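Quick one before bed, have to be back at the shop at 7.

So Skidus picks things up now. Skidus is our arm, named by the freshmen, don't ask me what it means. We've had it since February and until this week it mostly knocked stuff over and then closed on air. Rainer rewrote the whole grasp routine over break and I was kind of annoyed because I'd written the old one, but his is better. Shorter too. Fine.

Current state of things: 400 attempts logged, wrist camera running on every one, 1,236 files on the club drive and no naming system whatsoever. I started one. Hauke started a different one. We need to talk about that.

The small stuff is what gets us. Big blocks, no problem. Little plastic things with a loop or a hole in them, the fingers come down and the thing scoots sideways and you get to start over. Rainer wants rubber pads on the fingertips. I want to slow the last bit of the approach way down first and see what that does, becuase pads change the finger width and then we're redoing calibration again. Took us 2 evenings last time. 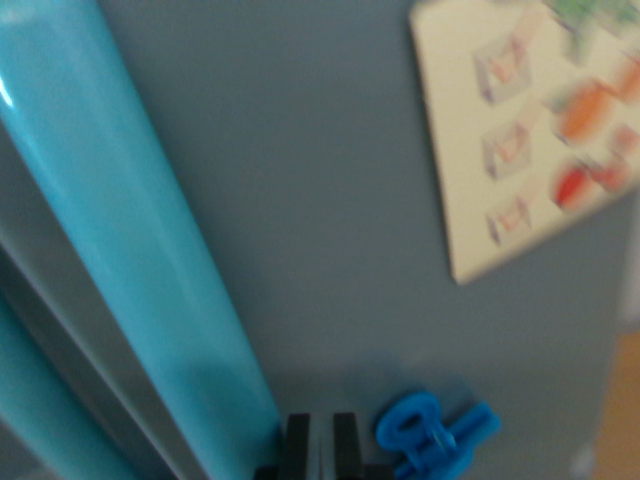 Also blur. The arm swings fast between spots and anything grabbed mid-swing is mush, so the detector guesses, and it guesses with a lot of confidence. Hauke's idea is to make it stop and wait before it looks. I said how long, he said 30 frames, we tried it and it felt like forever. Probably somewhere lower. Will try a few values tomorrow if the laptop behaves.

Next meet is at Andberg and they score on time AND on drops, so slow and careful only gets you so far. Their team was really good last year — like, scary good. Reuter is going too I think, havent heard for sure.

To do, mostly for me:
file names (!!)
ask about pads
charge the spare battery, Hauke, this is you
shorter wait before the camera looks
find the other hex key

Ok, bed. If anybody from Edia reads this, we still have your power strip, I'll bring it to the meet.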